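Teaching a Two-Arm Bench Robot to Pack a Box

Posted by Yutong Xiao, Hekotstead shared workshop

If you followed my last page, you now have two small arms bolted to the bench, powered up and answering to the leader handles. Well done, because that was the fiddly bit! Now for the part I love, which is getting them to tidy stationery into a cardboard box.

What you need

Two working arms with parallel grippers
A head camera looking down on the bench, plus one small camera on each wrist
A plain cardboard box with a lid that folds right back
A few odds and ends from the desk drawer
Tromivik, our recording script, with at least 121 GB free on the drive

Step 1: Set out the bench

Put the box on the left and the bits and pieces on the right. Leave a good stretch of bare wood in the middle so the arms have room to swing. Fold the lid away from the arms, or the left gripper will catch it on every single run (ask Colm Mulcahy, who did this for an entire evening in July).

Lay the long items side by side with their tips pointing roughly the same way. You can get more adventurous later. If you use a knife, slide the blade fully in first.

Step 2: Check all the views

Open the preview window and look through the cameras one at a time. You want the head view to take in the box and everything you plan to pack, and each wrist view to show the fingertips.

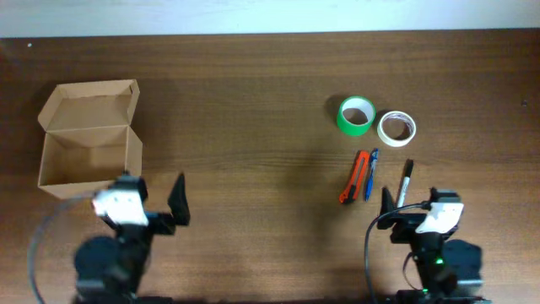

Head camera, with the box on the left and the tape, knife, pen and marker on the right. 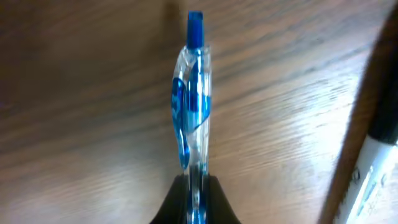

Wrist view, pen in the gripper.
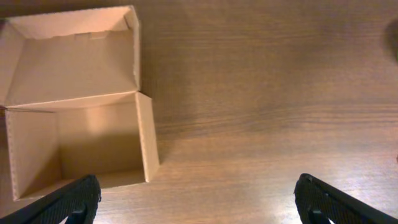
Wrist view over by the box.

Step 3: Set the grip

Pens are slippery little things. Start with the grip value at 2 and go up one notch at a time until the barrel stays put when you lift. Huiling Xiong likes to take hold low down near the tip, and I've copied her ever since — it leaves the clip well clear of the fingers.

Tape rolls want a much wider opening, so save them for last.

Step 4: Record

Press R, wait for the beep, then drive the arm slowly. Pick up, lift, carry across, lower, let go. Press R again to stop. Keep your wrists loose on the handles and don't rush the lowering!

Put everything back in slightly different spots before the next run. Our first set came to 3648 clips and we kept 3396 of them. The rest had bumped boxes or a sleeve in view.

Step 5: Watch a few back

Play clips at double speed and bin any where the item leaves the wrist view before it's let go. Jianguo Pan's viewer plays all the cameras together, and there's a copy on the workshop drive in the Longo folder.

Next time we'll train on the clips and let the arms have a go by themselves. I can't wait!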